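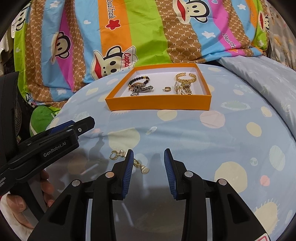 **Apr 26, 2019.** Jewelry box layout, second round. The first round was done on the workbench under the strip light and went slowly, mostly from small things rolling off onto the concrete. I moved it to the bedroom, since a bed is where most people tip out a jewelry box anyway. The orange box with the white interior stays in use. Small gold pieces show up well against the white, and the little hoop in the middle of the box is easy to find even with bracelets and watches on both sides of it. The sheet is harder. Pale blue with circles all over it in cream, white, pink and green, and a pearl earring put down on that is easy to lose track of. Next time a plain towel goes under the box.

Contents used, all from the mixed bag:

- two watches, one silver and brown, one gold link
- dark beaded bracelet with gold accents
- pearl beaded bracelet
- gold cuff, braided pattern
- small silver ring
- hoops and drop earrings, gold, some with pearls

Notes on sorting order. I started with the earrings because they are the smallest and that seemed sensible. It was a mistake. Every time a bracelet was lifted after that, something under it moved, and I had to look for the same hoop again. On the next pass I took the big stiff things first (cuff, then the watches), then the beads, then the ring, then the earrings. Much less fuss. Write this on the card inside the drawer.

The beaded bracelet and the silver and brown watch are the worst pair. The beads work their way in around the watch and the two come up together. Pulling does nothing good. What worked was to set both down flat, open up the watch loop as far as it goes, and slide the bracelet out sideways along the cloth. They should not share a compartment in the final layout.

The gold link watch is heavy for its size and drags whatever it is lying on. Same rule, own space, and it should be laid on its side so the links don't pile up.

Earrings. Keep pairs together. Hoops can go on a foam strip with slits. The dangling pearl ones need to hang or lie straight, otherwise the drops twist over each other. I tried them on a scrap of foam from the Pyo insert and the slits were too tight for the posts. The Telosero foam is softer and takes them fine, but it sheds crumbs on the white lining. I need to brush it off before it goes in.

Insert sizes: the Bromden tray has 12 squares, which is more than this set needs, and the squares are too small for the cuff. Cutting out two dividers on the right side makes one long slot that would take the cuff and the pearl bracelet end to end. I marked them in pencil, not cut yet. Check with whoever ordered the tray before taking a knife to it, as it is the only one on the shelf. Stock sheet says item 571.

Bedding: the striped comforter with the monkeys can stay folded back toward the top of the bed. If it slides down, the box tilts. A soft surface in general is a nuisance for anything round, and the box leans whenever someone sits on the edge of the mattress. A board under the towel would fix that. There is a 40 cm shelf offcut behind the door that should do.

To do:

- plain towel and board
- cut dividers once cleared
- ask Wustier if the foam comes in white
- wipe down the gold pieces, they are showing fingerprints
- ring still needs a place, it keeps ending up under the beads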